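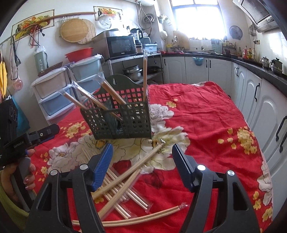

Chapter 9
Lending Out a Name: Licensing and the Television Personality

What this chapter covers
What a license is and who signs it
How royalties, advances and guarantees work together
Approval rights, and why they take up so much of everyone's week
Judging fit between a name and a product
Keeping a license healthy after the show ends

Words to watch for
licensor, licensee, royalty rate, net sales, advance, minimum guarantee, sell-off period, approval stage, morals clause, style guide

A boat show, a garage and a line of lunch coolers

Before we get to any definitions, I would like to spend a few pages with Zoriana Zhuravel, whose story I have told to so many classes by now that my former students send me pictures of her coolers whenever they run into one at a store.

Zhuravel repaired fishing boats. She did it in a rented building with a leaky roof, together with her business partner, Laine Navickas, and the two of them argued all day long in a way that customers seemed to enjoy. A small production company filmed them through one winter, and the result was a cable series called Plurkex, after the name painted on the shop door. (The name had been Navickas's idea. It doesn't mean anything, and that turned out to be a great help when the time came to register it as a trademark, as you may remember from our chapter on choosing marks.)

The show did well. It was never the biggest thing on its channel, but the people who watched it really watched it, and they wrote letters, and they drove long distances to stand in the parking lot and look at the door. By the second season the shop was selling T-shirts and caps out of a cardboard box under the front counter. Navickas kept the money in an envelope and the records on the back of the envelope. Many good merchandise programs have started in just this way, and I would never make fun of it.

Then in March, with a third season on the way, a letter came from a housewares company called Gultar. Gultar made insulated goods: lunch coolers, travel mugs, the soft bags that people take to the beach. They wanted to put the Plurkex name on a new cooler that they were calling the Nokik, and they wanted to talk about money. Zhuravel read the letter standing up, she told me, and then sat down and read it again.

I want you to stop here for a moment and put yourself in her boots. You fix boats. You know what a good weld looks like and what a fair price for an engine is. Someone you have never met would like to pay you for the use of a word. How much should you ask for? What should you be allowed to say no to? Who gets sued if the handle falls off? And does the production company, which after all made you famous, have some share in all this?

Zhuravel did a very sensible thing, and called somebody who knew. Demetrio Arroyo ran the licensing side of a small agency named Sydorenko, and he asked her a question that I now ask at the start of every course: "When people buy a thing with your name on it, what do they think they're getting?"

She said she would have to think about that, and he said good, take the weekend.

What the weekend produced

Zhuravel and Navickas came back with a page of notes. Their viewers, they believed, liked the shop because old things got fixed there and then worked. They liked the arguing too, but you can't put arguing on a cooler (Navickas thought you could, and there was a sketch). If a product carried the name, people would expect it to be tough and easy to repair, and they would be cross if it was flimsy.

Now look at what that page gave them. It gave them a way of sorting offers. A cooler with a hinge you could replace at home was a fine match. A scented candle, which somebody did propose later that year, was harder to explain. Marketing people call this question fit, and there is a good deal of research on it that we'll go through in the second half of the chapter. For the moment I'd like you to hold on to the plain version, which is Arroyo's: what do they think they're getting?

Arroyo then wrote back to Gultar with a list of requests. The hinge had to be replaceable and the spare part had to be for sale. The shop had to see a sample at every stage. The name could go on coolers and travel mugs, and if Gultar wanted it for anything else, they would have to come and ask. There was a request about money as well, and we will take that up in a minute.

Who is who

The person or company that owns the name is the licensor. The company that wants to use it is the licensee. If you mix these two up in the beginning, please don't be embarrassed, I did it in a job interview. One trick that has helped my students is to think of a landlord and a tenant. The licensor still owns the house. The licensee gets to live in certain rooms for a certain time, pays rent, and is expected not to knock down the walls.

With a television name there is often a third person standing in the hallway, and that is the producer. In the Plurkex case the shop had used its name before the cameras arrived, and the contract for the series said clearly that the mark stayed with the shop. The production company had the title of the show and the right to put out recordings of it, plus a small share of anything sold with a picture from an episode on the packaging. Gultar therefore had to decide early on whether the box would show a photograph from the series or a drawing of the shop door. They chose the door. It was cheaper, and as it happened it looked better on a shelf.

Not every case is so tidy. Vitalii Holovko, a chef whose baking program ran for several seasons in the afternoons, had signed away his own nickname in his first contract without noticing. When a flour company came calling, he found that he couldn't say yes. He had to buy the nickname back before he could rent it out. We'll read the clause that caused him so much grief in section three, and I'll ask you to rewrite it.

How the money moves

A licensee normally pays a royalty, meaning a percentage of what it sells. The percentage is taken from net sales, and you should always, always find out how the contract defines that phrase. Returned goods come off. Shipping usually comes off. I have seen a contract in which the cost of the licensee's holiday party could have come off, if anyone had cared to push it.

Along with the royalty there may be an advance, paid at signing, and a minimum guarantee, a sum the licensee promises to pay even when sales are poor. The advance is generally counted against the royalties that follow. So if Gultar hands over a check in spring, the shop shouldn't expect another until the royalties on the coolers have caught up with it. Navickas did expect another, and rang the agency every week through the summer to ask where it was. Arroyo took every one of those calls himself.

Gultar's first production run was 4000 coolers. A run of this size is a cautious one for a company that sells through large stores, and it tells you that the buyer there was interested but wanted to see how things went. Of that first run, 63 percent sold at full price. The rest went out at a discount after the holidays, and the discount brought up a question that the contract had, fortunately, already answered: the royalty was to be worked out on the price Gultar really received, and anything sold below a stated floor needed the shop's permission first.

Saying yes and saying no

Larysa Levchenko looked after product development at Gultar, and she has been kind enough to let me use parts of her file in this chapter. You'll find it full of samples, color swatches and short notes from Zhuravel. "Latch is good." "Who picked this green?" "I dropped it off the dock and it floated, so that's nice." Each of those notes belongs to an approval stage, and each stage has a deadline attached. If the licensor says nothing by the deadline, the contract has to state what the silence means. In some contracts silence is a yes. In others it is a no. Levchenko prefers the second kind, even though it slows her down, having once shipped a mug in a color that its famous owner first saw in a store window.

Young licensors tend to think of approval as a pleasant right, something like choosing the wallpaper. It is that, and it is also a good deal of work. Somebody has to open the boxes. Somebody has to read the fine print on the hang tag and check that the name is spelled properly and the trademark symbol is there. In the Plurkex shop the boxes piled up beside an outboard motor until Navickas cleared a shelf for them, and from then on every sample was looked at on Friday afternoon, once the boats were done.

Before you read on

Try the following with a partner. Keep your notes, as we will come back to them at the end of the chapter.

Think of a television personality whose program you know well. Write down, in plain words, what a buyer would expect from a product with that person's name on it.

Find one kind of product that meets those expectations and one that doesn't. Be ready to defend the second choice, especially if you suspect that it would sell anyway.

Reread the paragraph on the discounted coolers. Suppose that the contract had set no floor price. Write a short letter from Arroyo to Levchenko asking for one, and keep it friendly, for these people will be working together for years.

Section 1 takes up the license agreement itself, beginning with the grant of rights. Have a pencil handy, and maybe a sandwich. It is the longest section in the chapter.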